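Grallden opens its kitchen-sink runs to the public

By Gilang Yeoh

A robot learns to clear a sink the way most of us did, by being shown, and the small team at Grallden has been doing a lot of showing. Since May they have recorded 464 simulated runs for Pavance, their learning system, all at one virtual kitchen counter.
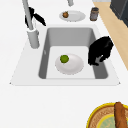 Each run starts with an operator, headset on, steering the arm through a short chore. Izzati Ong did most of the early ones and says her wrists now dream about limes. "You can feel when a run is good," she told us. "It's smooth, you don't dither, and you want to save it right away!"

Food and dishes get moved between runs so the system can't just memorize one spot. 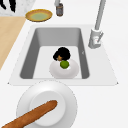

Issue 59

Radomír Kuruc checks every recording before it goes into the training set. He keeps the clumsy ones too, in a separate folder, and has 325 clean runs so far. The target is 613, and the team is eager to get there.
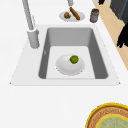 Simulated sink with a green item on the dish, from the Pavance runs.

Visitors can try the controls on Saturday at the Nugroho building, and first-timers' runs will be saved along with the rest. Saodah Wattimena is handling sign-ups at the front desk.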